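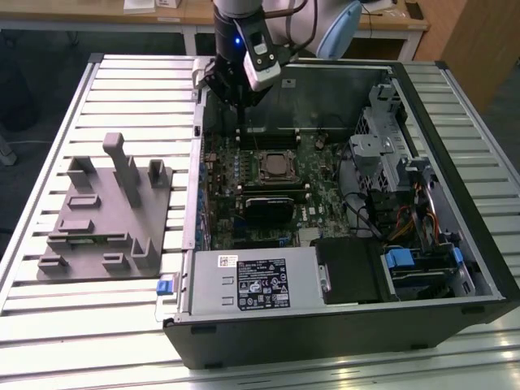

Par la rédaction de Kutoma, rubrique Atelier

14 partages – 2 commentaires

Chez Bista, la cellule de démontage tient dans un coin de l'atelier. Un bras, un établi en profilés alu, un gabarit imprimé en 3D, une tour Dell couchée sur le flanc. Le technicien qui s'en occupe ne veut pas être cité par son nom. Il parle vite, une main sur le clavier.

« Le réglage, c'est tout le métier. Le robot, il va où on lui dit. Si le gabarit a bougé, il y va quand même. » Alors chaque matin il refait l'origine, à 8 heures, avant le café. Deux points de repère sur la plaque, un sur le châssis. Puis un passage à vide, pince ouverte, vitesse réduite.

Le gabarit, justement. Dessiné sur place, imprimé chez Iketti, repris plusieurs fois. Un logement carré pour le processeur, une rainure pour la barrette mémoire. « Le premier était trop juste. La pièce rentrait à la main, pas au robot. On a redonné du jeu et cassé les angles. »

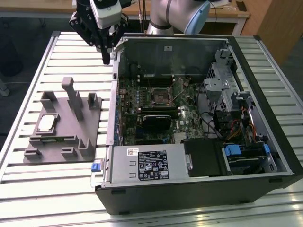 Et le jeu, ça se paie ailleurs. « Trop de place et le processeur se met de travers, la prise suivante est fausse. » Il a fini par chanfreiner l'entrée et garder le fond serré. Fichier rangé sous Kamolrat, le nom de la cellule, avec toutes les versions d'avant. Il ne jette rien.

Côté pince, entretien simple. Chiffon non pelucheux sur les doigts, contrôle des vis, un oeil sur le câble au poignet. « Le câble, je le regarde bras tendu et bras replié. C'est replié qu'il frotte. » Les vis des doigts sont marquées au feutre, un trait à cheval sur la tête et le doigt. Si le trait est cassé, on resserre et on recale.

Il change les doigts tous les 1000 cycles. La notice interne disait 600, il a rallongé après avoir mesuré l'usure. « Je le dis pas trop fort. »
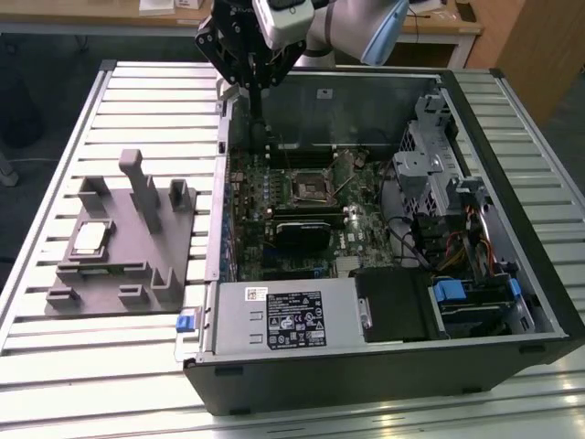 Que faites-vous quand une prise échoue ?

« J'arrête, je dégage le bras vers le haut, à la main, en vitesse lente. Ensuite je regarde le gabarit avant le programme. Neuf fois sur dix la plaque a glissé. »

D'où les brides ajoutées sous la plaque, serrées dans les rainures de l'établi. Avant c'était de l'adhésif double face. Ça tenait le matin, moins l'après-midi.

Reste le socket, le morceau qui le stresse. Les contacts ne pardonnent pas, et il interdit toute descente tant que la position du levier n'est pas confirmée. « Je préfère perdre 2 secondes à vérifier. Une carte mère tordue, c'est la journée fichue. »
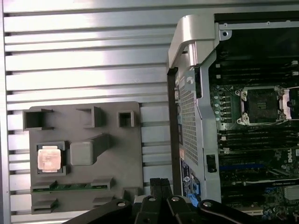

Même prudence pour la caméra de poignet. Lentille essuyée en début de poste, recalibrage après chaque changement de doigts, sans exeption. Les reflets sur l'alu l'ont longtemps embêté – il a tourné l'éclairage du plafond, baissé l'exposition, et refait toutes les images de référence. Une semaine de boulot.

La suite ? Un second gabarit, pour une autre tour, prévu en janvier. Et une sauvegarde automatique des points, parceque pour l'instant il les recopie dans un cahier. Il le montre, couverture molle, pages cornées. « Celui-là, il marche même quand le réseau est tombé. »

À lire aussi
Imprimer ses gabarits : quel remplissage choisir
Câbles de poignet, les points d'usure à surveiller
Iketti agrandit son atelier d'impression
Calibrer une caméra embarquée sans y passer la nuit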